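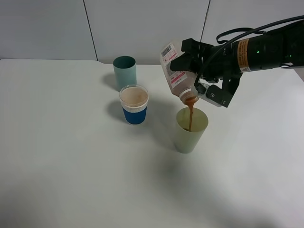

Pouring into the green cup, milky drink alongside

Bottled tea: how to pour without glugging?
Chie Sekiguchi
I split bottled tea between cups and the stream pulses once the bottle is close to inverted. Target is 200 mL per cup. Does the angle matter, or only the height above the rim?

Tomoyo Shibata
Angle. Air has to get in past the liquid, so keep the neck partly open and tilt gradually. Stay low over the rim. 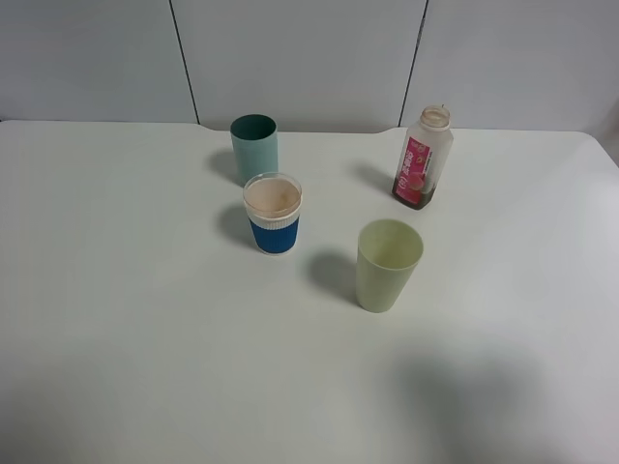

A square-bodied bottle pours more evenly off a corner than off a flat side. Check your volume on a kitchen scale - 200 mL of tea is close enough to 200 g.

Hiyori Onishi
Just use a jug.

Mio Hamada
Agree with the first reply. A wide cup is also more forgiving.

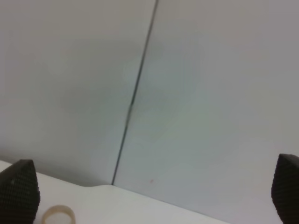

Wipe the neck between pours or the last drops run down the label.

Related
Removing tea stains from plastic cups
Milk first or tea first? (49 replies)
Rinsing bottles for recycling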